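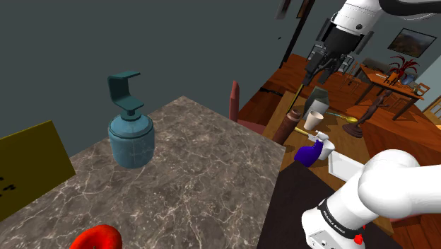 Blue pump dispenser on a marble surface.

Print this page | E-mail this page

2026-01-12
Posted by the recording secretary

PARHOLM INTERTRIBAL GATHERING PLANNING GROUP
Minutes of the winter meeting

Present: delegates for Parholm, Drurell and Rothe. Jirkemgate sent written comments and no delegate, as it did last time.

1. Previous minutes
Accepted with one change. The line saying the Drurell road "will be graded before the gathering" now reads "the county says it will be graded." Drurell asked for the change and wants it noted that the county said the same thing a year ago.

2. Date and place of the summer gathering
July at the Rothe river grounds, four days. Rothe confirmed the grounds are free. Parholm asked whether the lower field floods. Rothe said it did once. Parholm said that was the year everyone was there. The elders' camp goes on the upper field regardless.

3. Money
Balance on hand is $1134. The state heritage office has said a grant of $2000 is "likely." No letter has come. Drurell would not agree to a budget that counts it, and Rothe did not see how one could be written without it. Two versions will be drawn up. The one without the grant has no tent rental and one hot meal a day.

4. Camping sites
There are 66 sites and 37 are already spoken for. Parholm questioned the second number, as several families appear on the list twice under different spellings. List to be checked before any more sites are promised.

5. Language tent
Jirkemgate's letter proposes recording the speakers and putting the recordings on a website run by a university partner. Long discussion. Parholm wants to know who would own the recordings, who could take them down, and what happens when the partner's funding ends. The letter answers none of this. Rothe likes the idea in principle but will not ask its speakers to sign a form it has not seen. Held over. Jirkemgate to send the actual agreement, all pages.

6. River access
The power company has offered to keep the water level steady for the canoe landing. Drurell asked to have that in writing. Rothe reported that it has asked twice. A third request will go out, with a copy to the state.

7. Other business
A request from a film crew to attend all four days was declined. They may ask again for the public day only.

Next meeting at Drurell, if the road allows.

Contact: Planning Group office, Parholm | © Parholm Intertribal Gathering | Back to top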